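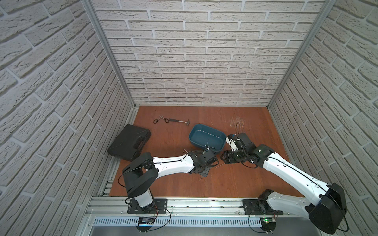

Saturday at Rathjen: an open day with a lot of rules (and very good soup)

I'd been meaning to get to one of the Rathjen open days since September, when Laine Priedītis went and came back raving about the signage. Yes, the signage! We're that sort of robotics club. So on Saturday, December 10, 2022 I got on a far too early train and was at the gate by half past nine, in a queue behind a school party who'd all been given orange lanyards.

They'd let in 92 of us for the morning, split into groups of 15 or so, and my group got Ilse Pfeiffer as guide. She looks after safety for the benches, and you could tell she'd rather talk about that than the arms themselves, which suited me fine.

First stop was the Undimska bay, where the two-armed benches are. The one we spent longest at had white brick-patterned walls, a wood-grain board for a worktop, and a teal basin in the middle with both grippers near its right-hand end. There was a hammer and a pair of scissors towards the back, and a black tool case on the left. I'd have walked straight past, but Ilse kept us there for a good twenty minutes and I filled three pages.

Their house rules, as far as I could scribble them down:

Everything on the board has to be on that day's object sheet. If it isn't on the sheet it comes off before the arms are switched on, and that includes pens (someone in our group had just put one down on the next bench along, and went very pink).

Anything with a blade or a point is signed out and signed back in by the same person. You can't hand it over at lunch.

Hands stay behind the yellow line on the floor while the motors have power. "Paused" counts as power. Ilse said this one twice and then made the school party say it.

Speed is capped at 300 millimetres a second for any new task, and it stays there until 17 clean runs have gone in the log. I asked why 17 and she laughed and said it was what fitted on the page of the old logbook, and then it stuck.

Cables get looked over every morning, by hand, from the base to the wrist. I was glad to hear it, as ours at the club is a disgrace. Both arms on that bench had black cable running along them, and I'd honestly never thought about checking the bit up by the wrist.

Small parts are gathered up between tasks, with a magnet if need be. I did spot a few thin silver pins or bits of wire on the board near the grippers, so I asked whether those would be on the sheet. Ilse said that was exactly the question she wants people to ask, and went off to get the clipboard!

After that we had the Gutau hall, which is conveyors and fencing and was too loud for me to hear much. The interlocked gates are lovely though, with big chunky handles you could work in gloves. Then lunch: leek and potato soup, proper bread, no complaints.

The afternoon talk was on the Lalum project, mostly about how they write up near misses. Anyone can file one, it's a single side of paper, and it gets read out at Monday's meeting without a name on it. I've pinched a blank form for us. Laine wants to shorten it even more, and I want to keep the box for "what did you expect to happen?", so we'll be arguing about that at the next club night.

Parking is tight, so take the train if you can, and wear flat shoes or they'll turn you away from Gutau.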